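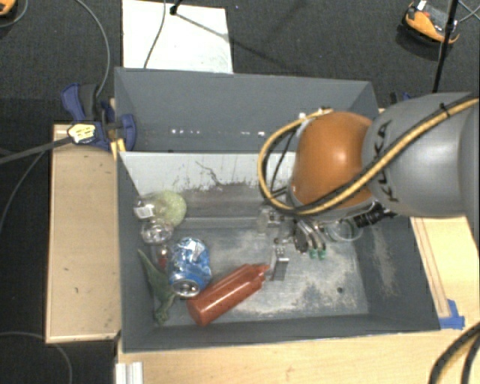
How often should a divided storage bin be emptied and sorted?

Once a month is sufficient for most households. Items should be taken out one at a time, wiped, and returned to the section assigned to them. Squeeze bottles are best checked for a closed tip before they are laid on their side. The divider should be washed with warm water and mild soap, as grime collects along its lower edge. The next review of storage practices will appear on this blog in June.

Radomír Kratochvíl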